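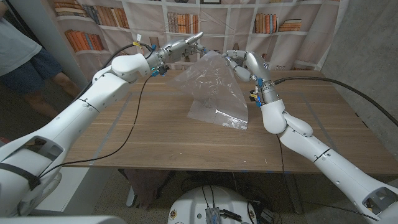

Figure 4. Both hands on the top edge of the bag, bookshelf backdrop behind the table.

Section 4. Running the plastic film demonstration on an open day

This section covers the table demonstration in which the robot handles clear plastic with two hands. It assumes the Heler control software is installed and both hands have passed the finger check in Section 3. If visitors are expected, allow 35 minutes before the doors open.

4.1 Setting up the table

1. Put the table against the backdrop and lock the robot base in front of it. Both hands must be able to reach the far edge of the tabletop.

2. Route the wrist cables to the outside of each arm. Leave enough slack for the arms to lift to full height.

3. Wipe the tabletop with a dry cloth. Do not use spray polish. Film slides on a polished surface and the fingers will push it away.

4. Switch off any fan that blows across the table.

5. Tape the film down at two opposite corners. Use small pieces. A long strip makes the film tear when the hand pulls.

6. Send both arms to the start pose. Check that the fingers open and close once on each side before going on.
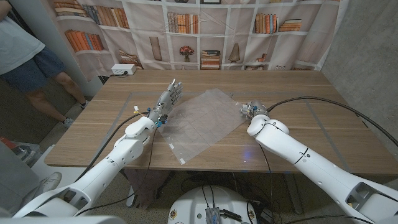 4.2 Running the demonstration

1. Ask visitors to stand behind the floor line. Keep groups to 20 people or fewer. Larger groups can't see the fingers, and people at the back tend to drift around the side of the table.

2. Station one operator within reach of the stop button. The operator doesn't give the talk. Someone else should do that.

3. Remove the tape from the film.

4. In the Heler menu, choose Film, then Two Hands, then Start. Speed is preset to Slow for open days. Leave it there.

5. Wait for the first grip. If a hand closes without catching the film, press Retry. After a second miss, press Home and lay the film out again by hand.

6. When both hands have a grip, press Lift.

7. Let the visitors look. The hold time is 8 seconds unless you change it under Options.

8. Press Lower, then Release. Put in a fresh piece of film if the old one is badly creased.

CAUTION: Do not reach between the arms while the status light on the control panel is green. Press Stop first, and wait for the light to turn amber.

CAUTION: Loose film on the floor is slippery. Pick up dropped pieces before the next group comes in.

NOTE: The hands can be used with bags as well as flat sheets. For a bag, choose Bag in step 4 and start with the open end facing away from the robot. Very thin bags may need several tries.

NOTE: A roll of film holds 500 sheets. Keep it in its box, as dusty film is harder to grip.

4.3 Remarks from earlier open days

The notes below come from the Sarkthorpe open day in May and the Stirkance visit on June 29, 2024. They were left on the comment sheet and are kept with this section for whoever runs the demonstration next.

At Stirkance the lift was the part people asked to see again. Several groups wanted it repeated at a higher speed. We kept it on Slow.

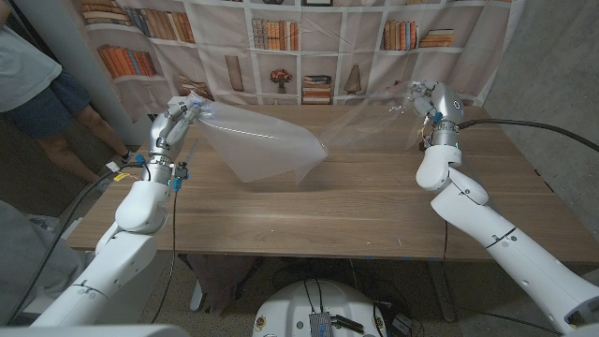 Anong Mahawong wrote that the talk should explain why film is hard for a robot before the arms start moving. Her group had taken the slow approach for a fault, and two people left before the lift. She also asked for the hold time to be longer, so that those at the back could trade places with those in front.

The Qudah team has since added a short introduction to the talk sheet (Appendix B). To lengthen the hold, go to Options, then Hold, and enter the new time in seconds. The setting goes back to its default when the software is restarted, so enter it again each morning.

4.4 Shutting down

1. Press Home and wait for both arms to stop.

2. Press Stop, then turn the key to Off.

3. Check the fingertip covers for tears. Replace any damaged cover as shown in Section 6.

4. Coil the wrist cables loosely. Do not wrap them around the arms.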